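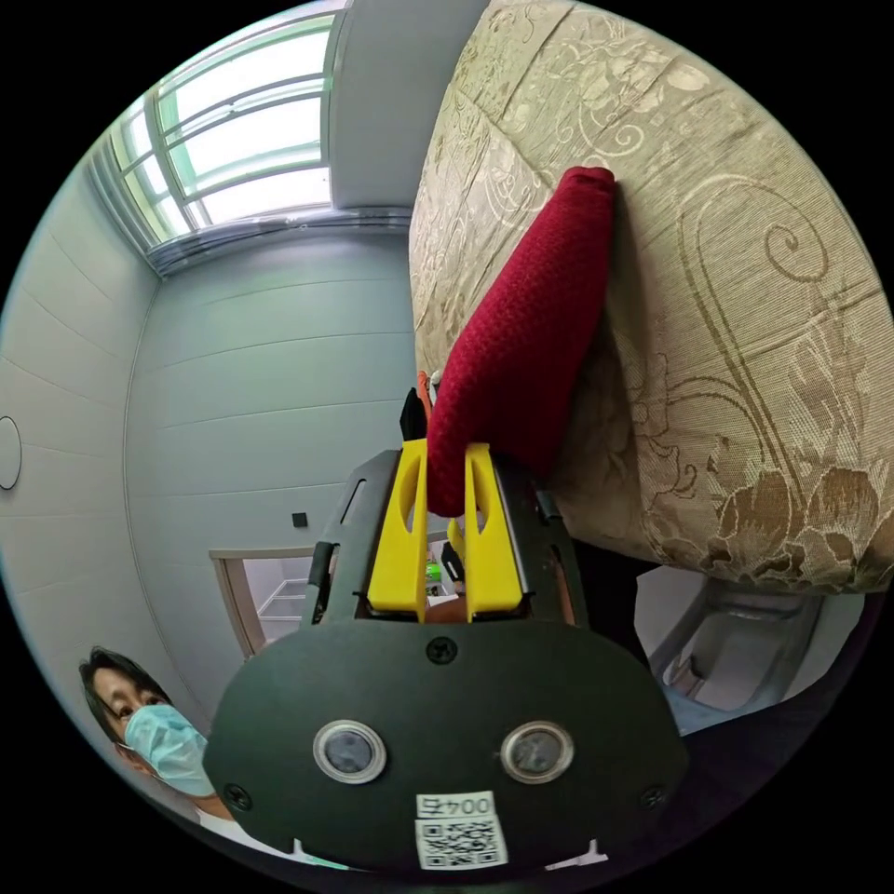

red on beige, my whole color scheme lately

1/ Okay so I'm learning to knit at 52 and I have opinions! Started in May with a yarn called Wendine that splits if you look at it funny.

2/ Switched to Isitz. So much better – soft, doesn't squeak, and the dark red is gorgeous.

3/ My first blanket pattern wanted 80 stitches per row. I kept ending up with more than that and no clue where they came from (yarn overs, apparently).

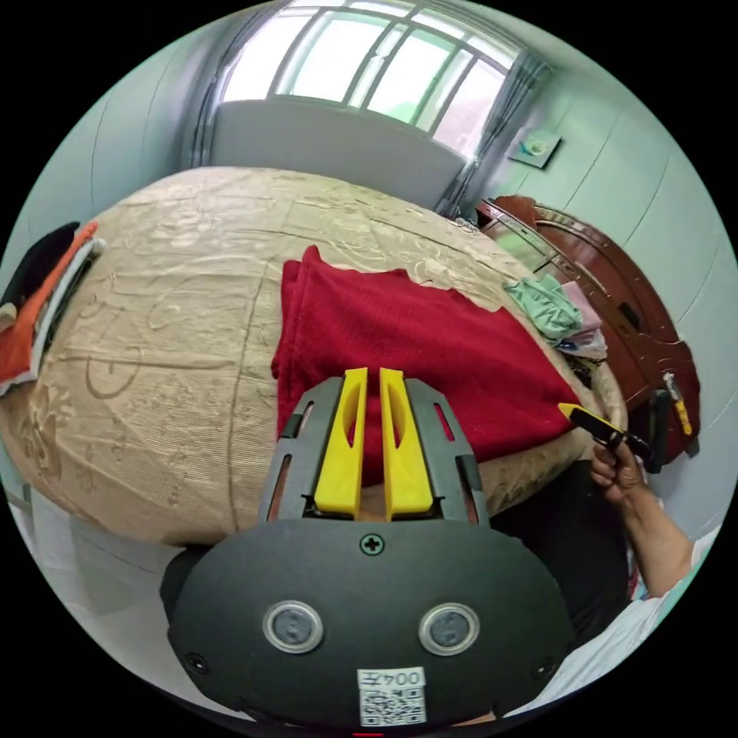 4/ Ripped it out 2 times. Cried once. Watched a video at 1 a.m. and finally got how to count rows.

5/ Next up is a shawl in Drimis lace. The pattern says 2,944 stitches just for the border – pray for me. If anyone has a spare set of size 4 circulars, my messages are open!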